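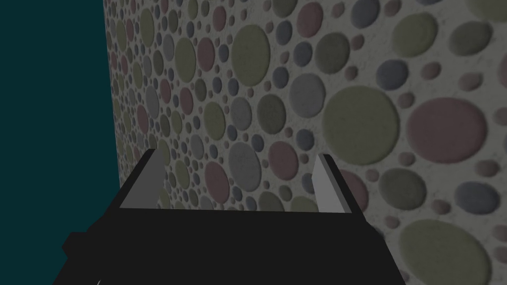

Washing down a textured wall

Bumpy walls are lovely things to live with and a bit of a trial to keep clean. We had a pebbled one in the hall at our old house in Westik, and I must have tried every cloth in the cupboard on it before I settled on a soft shoe brush, which I still use now.

Start dry. Go over the whole wall with the brush, top to bottom, and let the dust fall on an old sheet. Then mix a small squirt of washing-up liquid into half a bucket of warm water, wring your sponge out until it hardly drips, and dab. Rubbing only pushes the grime down between the bumps. Do a patch as wide as your arms, pat it with a towel and move along. If you're not sure about the paint, try a spot low down behind the furniture and leave it overnight.

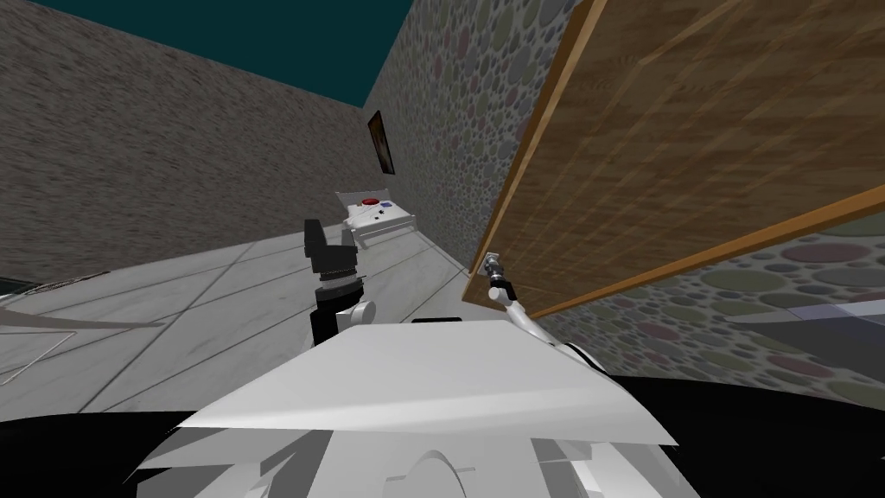
Patterned wall and speckled stone wall, meeting in the corner.

Corners want an old toothbrush and a little patience – I do mine on a Friday with the radio on. Where two finishes meet, run a strip of low-tack tape down the join so you don't carry dirty water from one to the other.

Doors next, while the bucket is out. Houshang Farahani, who taught our August evening class, always did the bottom of a door first, as drips running down a dusty panel leave streaks that are the very devil to shift.
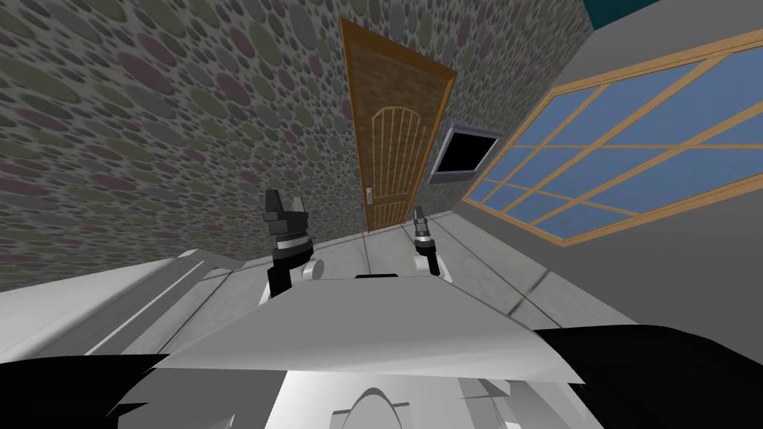
He was right about slats and mouldings too. Wrap a thin cloth round a butter knife (a blunt one, please!) and slide it along each groove, then dry it straight away so the wood doesn't swell. A scrap of beeswax polish twice a year is plenty. Handles just need a damp cloth and a good buff, and a drop of oil on the latch if it has started to grumble.

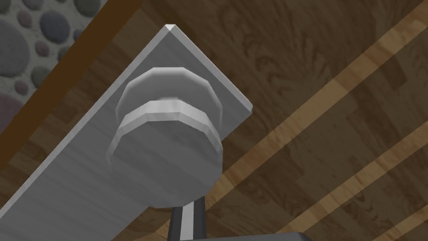

Fornberg Home Care Club – Tips Pages

Tiled floors come last of all. Sweep up whatever the walls have shed, then mop backwards towards the door with clean water, changing it as soon as it looks like tea. My bucket cost 70 pence at the church sale and has outlived two mops.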